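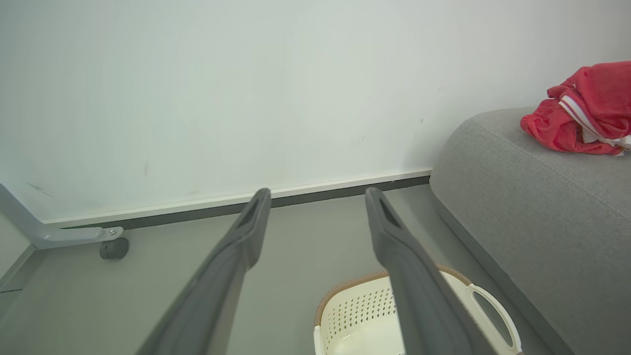
Equipment > Grippers > Guarding and Standards > Boltgate Two-Finger Gripper

July, by Divya Warrier

The Boltgate is sold as "safe around people". Ask what that means before you order. A gripper on its own is a part. The risk assessment covers the whole job: arm, fingers, load and whoever is standing nearby.

Force limit as supplied: 20 N, adjustable. We would not trust the dial. Measure at the fingertips with a proper gauge, and again after any change of fingers.

Zuserano rates the finger pads for 2000 cycles. Their sheet doesn't say at what load, and we have asked twice.

For work in homes, Shetty's checklist is fair but thin on soft goods. Clothes and bedding snag, and a force limit won't notice. Write your own stop rule for that.

Supplied by Flultura with 2 spare pads. No certificate is included, whatever the leaflet hints.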